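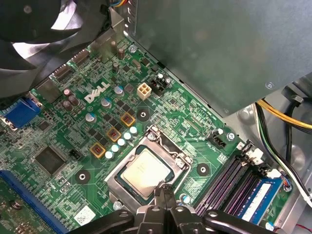 About Triritz Computers

Clavville shops > Triritz Computers > Who we are

5 minute read

Hello! I'm Fongchan Wannasri and I run Triritz Computers, up the stairs next to the bakery in Clavville. If you've climbed those stairs with a tower under one arm and a bag of cables in the other hand, I'm sorry about the turn halfway. We do come down and help if you ring the bell (the brass one, the white one belongs to the dentist).

We fix computers, we do up second-hand ones and sell them on, and in the winter months we run evening classes for people who'd like to do some of it themselves. That's really the whole business, but I've been told an about page should be longer than a paragraph, so put the kettle on.

How we started

I used to work in the accounts office at Sovitz, the tile people on the ring road. I wasn't in IT at all. I was just the one who got asked when the printer sulked, and after a while I was being asked about people's home computers too, and then their mums' computers. One February the office replaced every desktop in the building and the old ones were stacked in the corridor waiting for the skip. There were 37 of them. I asked if I could have them, my manager said yes before I'd finished the sentence, and my cousin Decha Srisuk came round with his van.

They lived in my hallway for most of that spring. You had to go sideways to get to the bathroom. I cleaned them up and swapped parts between the good ones and the sad ones, and most of them went to families at the primary school for the price of a takeaway. I handed in my notice at Sovitz the next year. Decha still does the collecting, and it's still the same van, I'm afraid.

The name is from a misspelt delivery note, by the way. It was addressed to somebody quite different and I liked the look of it.

Who you'll meet

Wichai Duangkaew is at the long bench by the window. He came to us from a television repair shop and he can solder things I can barely see. He's quiet until you mention fishing.

Ebenezer Mensah does laptops, which I find fiddly and he seems to find restful. He also looks after the online shop and answers most of the emails, so if you've had a polite reply at six in the morning, that was him. He has small children and keeps funny hours.

Wiroj Yensuk teaches the evening classes with me. Wiroj taught woodwork for years and knew nothing about computers when he joined the beginners' group as a student. He was so good at explaining things to the person beside him that I asked him back for the following term to teach it – and he said no, twice, and then yes.

And there's me. I do the front desk, the ordering, the quotes and the desktops. I like desktops! You can get your hands in.

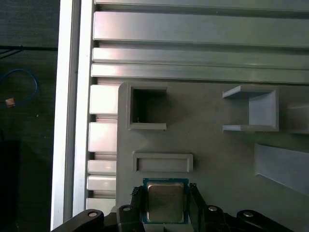

A processor with its metal side showing.

What we'll tell you before we charge you

Looking at your machine is free and we'll ring you with a price before we pick up a screwdriver. If the repair costs more than the thing is worth, we say so. People do sometimes want to go ahead anyway (it was Dad's, or it's the only one that runs the knitting software) and that's fine by us.

We fit second-hand parts where we can and new ones where we have to, and the bill says which is which. Anything we sell has been wiped and set up fresh, and it comes with 110 days to bring it back. It used to be 90. Ebenezer changed it on the website by mistake, a few customers mentioned how generous it was, and we hadn't the heart to put it back.

Things we don't do: phones, games consoles, and any printer that has had soup in it. For phones go and see the people at Amano, across the square. They're good and they're quick, and they send us their laptops in return.

The evening classes

Classes start at half past six and finish when Wiroj starts turning off lights. The beginners' group takes a desktop apart and puts it back together over six weeks. You learn what the bits are called and what they're for, how to add memory, how to change a drive, how to clean out the fluff. There's an awful lot of fluff. Nobody touches their own computer until week five, and by then most people are itching to.

Our oldest student so far was 62 when she signed up and she now builds machines for her entire family. She would like it known that she was also the best in the class. She was.

You needn't buy any tools. We have screwdrivers, wrist straps and spare reading glasses in three strengths, and there's usually something from the bakery if you're early.

Old machines wanted

If you've got one in the loft, we'd love it, working or not. Bring the power lead if you can find it. Take your photos off first if you're able, and if you aren't, tell us at the desk and we'll copy them over for you before the drive is wiped. Decha does a collection run round the villages once a month, so ring the shop and ask to be put on his list.

We open at nine and close at half past five, with a gap for lunch that moves about a bit. Ring the brass bell.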